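Nornine, carnet de l'atelier
Tutoriels > Collecte de démonstrations
Mis à jour le 25 août 2018
Par Sorcha Hayes

Enregistrer des démonstrations de rangement à deux bras sans y laisser sa santé mentale

Vous avez deux bras, une table, un logiciel d'enregistrement qui démarre une fois sur deux et l'envie légitime d'apprendre à une politique à poser de petits objets sur une étagère. Très bien. Ce tutoriel suppose que les bras sont étalonnés et que vous savez les téléopérer sans vous mordre la langue. Sinon, commencez par la page « Premiers pas avec Daltus » et revenez quand vous aurez cessé de crier.

Ce qu'il vous faut
Une petite étagère basse, ouverte dessous.
Des boîtes rondes, des petits vases, des bocaux.
Une plante en pot, qui servira d'obstacle et de témoin moral.
Daltus pour l'enregistrement, Plidness pour la relecture.
De la patience (non fournie).

1. Choisir les objets
Prenez des choses de formes franchement différentes. Notre premier jeu ne comptait que des cubes en mousse, et le modèle en a tiré une conviction inébranlable : le monde est cubique. Les boîtes à motifs sont pénibles pour la vision, donc prenez-en. Le verre transparent est pire, donc prenez-en aussi. Évitez seulement ce à quoi vous tenez.

2. Régler les vues
Une vue plongeante donne la disposition générale. Elle ne dit presque rien de ce qui se passe sous le plateau, or c'est là que les pinces vont se coincer. Ajoutez une vue basse, à hauteur de table, face à l'ouverture de l'étagère. Vérifiez l'exposition avec les plafonniers allumés : un plateau perforé laisse passer la lumière par chaque trou, et l'exposition automatique adore s'y perdre. Bloquez-la en manuel.
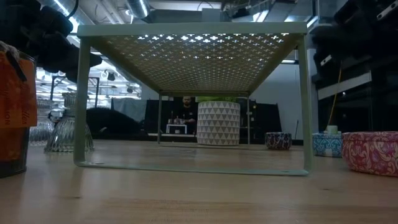 Vue basse : l'étagère perforée, le pot à triangles gris derrière, les boîtes rondes à droite.

Regardez aussi l'arrière-plan. Si un collègue y travaille, le modèle le verra à chaque épisode et pourra décider qu'il fait partie de la tâche. Deux remèdes : recadrer au moment de l'entraînement, ou enregistrer avec des arrière-plans assez variés pour que personne n'y devienne indispensable.

3. Fixer la position de départ
Dans Daltus, créez une pose de repos pour chaque bras, pinces vides, au-dessus ou au bord de la table. Chaque épisode part de là. Je sais, c'est fastidieux. J'ai essayé de m'en passer pendant une session entière, et Plidness a rejeté le tout avec un message d'une politesse glaçante.

4. Mélanger, puis mélanger encore
Entre deux épisodes, déplacez les objets. Main humaine et hasard font mauvais ménage : on finit toujours par remettre le vase au même endroit. Utilisez le tirage de positions intégré à Daltus et obéissez-lui, même quand il propose quelque chose de laid. 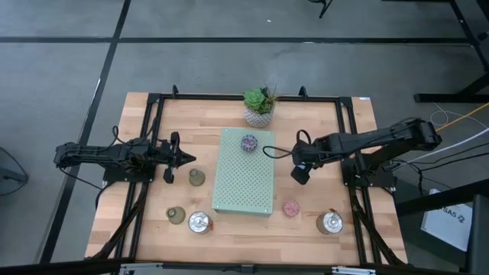
Gardez en revanche l'étagère à peu près au milieu, à portée des deux bras. Une légère rotation ne fait pas de mal, et de toute façon vous la cognerez. Variez ce qui se trouve déjà dessus : rien, une boîte, deux boîtes. Un modèle qui n'a connu que des étagères vides pose tout au centre et s'étonne ensuite du bruit.

5. Enregistrer
Comptez 15 secondes par épisode. Au-delà, vous hésitez, et le modèle apprendra à hésiter, ce qu'il fera mieux que vous. Faites des séries de 14 épisodes, puis une pause. Notre jeu actuel en contient 560. Gardez les rattrapages réussis, étiquetés « reprise ». Jetez les chutes, sauf si vous entraînez un détecteur de chutes.

6. Relire
Ouvrez la série dans Plidness et passez-la en vitesse 7. Cherchez les images figées, les vues désynchronisées et votre propre main, qui traîne plus souvent que vous ne le croyez. Exportez ensuite vers Yu avec les deux vues cochées. La case de la vue basse est décochée par défaut, pour des raisons que l'équipe de Yu emportera dans la tombe.

Page suivante : Découper les épisodes trop longs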